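Poppy Fothergill
ok so I finally did the thing I've been threatening to do since January. I moved the whole fabric stash out of the hall closet and I'm going to talk about it until you all mute me. thread

Some background for the new people. I've been sewing for 19 years, I'm pretty good at shirts, I'm bad at zippers, and I buy cloth the way other people buy snacks at a gas station. On the way to something else. Without being hungry.

The closet was at the point where you opened the door with one hand and held the other one up in front of your face. My winter coat has been living on a chair since we moved in.

So rule one, which I stole from a quilting blog years ago and never followed: everything comes out before anything goes back in. Everything!! Including the bag behind the vacuum you've been pretending is the vacuum's bag.

I put it all on the bed and on the floor and (sorry) partly in the bathtub. Then I sat down and ate a bowl of cereal and looked at it for a while.

Sorting by color is a trap, by the way. I did it the last time I got organized and it looked gorgeous for a week. Then I wanted a lightweight cotton for a summer top and had to dig through every single blue I own, including upholstery.

This time I sorted by what it could turn into. Shirts and dresses. Pants and jackets. Linings. Stuff for bags. And a pile called "too small for me, too nice to toss," which got very tall very fast.

The prints were the slow part. I can fold a plain gray wool with my eyes shut and feel nothing. Give me a loud one and I have to stop and plan an entire vacation wardrobe around it.
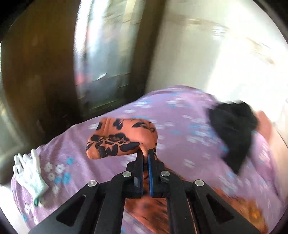 Delphine wants to know if I prewash before it goes on the shelf or right before I cut, and says she's ruined two skirts by forgetting which pieces she'd already done.

Before the shelf, Delphine, always! And I snip a tiny corner off anything that's been through the wash, so if a corner's missing it's good to go. I learned this after a linen dress turned into a linen tunic. I wore it as a tunic for three summers and told people it was on purpose.

The exceptions are wool and anything slippery. Wool gets steamed. Slippery gets put in a drawer and feared.

Folding: I cut up a couple of moving boxes into rectangles and wrap each piece around one, then stand them up like books. You can buy plastic boards for this. I priced them and went straight to the recycling bin for more cardboard.

The big cuts go around a wide rectangle, anything under a yard goes around a skinny one. If it won't hold still I use one straight pin, on the side. NOT on the top where your hand goes. I have now told you about the top and I don't want to discuss how I know.

Every board gets a strip of masking tape with the yardage and what it's made of. If I don't know what it's made of I write "??" and I'm at peace with that. There are a lot of question marks on my second shelf.

People always ask where I buy so here are some opinions. Jollby has the best remnant bin in town, go early, bring a measuring tape, their idea of a yard is romantic.

Kapoor is where I go for cotton I want to keep forever. It costs more and it washes like a dream. I've got a shirt from there that's on its third set of buttons and the cloth still looks new.

Imano is for lining and only for lining. I bought a jersey there once and it grew. I hung it up to dry and it kept going.

And the shelves are Minent, the plain narrow ones. The instructions skip a step between the side panels and the back so read the whole sheet first. I did not read the whole sheet first.

Okay, the scraps pile. I'm making it into bias tape, all of it, every weird little strip. It's the most soothing job in sewing and I will not be taking questions. Cut on the diagonal, join, press, wind it around an old thread spool, put on another episode.

Anything too small even for that goes into a pillowcase, and when the pillowcase is full it turns into a floor cushion. Warning, a cushion stuffed with cotton scraps weighs as much as a healthy toddler. Mine has not been moved since I sewed it shut.

I also let some go! I had almost 25 yards of a beige curtain thing that I bought for reasons lost to time. It went to the high school's theater department and I'm told it's going to be a desert.

What I kept that I shouldn't have: one velvet, one very scratchy plaid, and a border print from a trip that I've been saving for the right pattern for so long that I could have grown a different body in the meantime.

New rule is I have to finish a thing before I buy a thing. It's been four days. Jollby sent me a coupon this morning and I've put my phone in the kitchen.

Anyway my coat has a hanger now. Next up is the button jar, if anybody has a system for buttons please send it my way, mine is "jar"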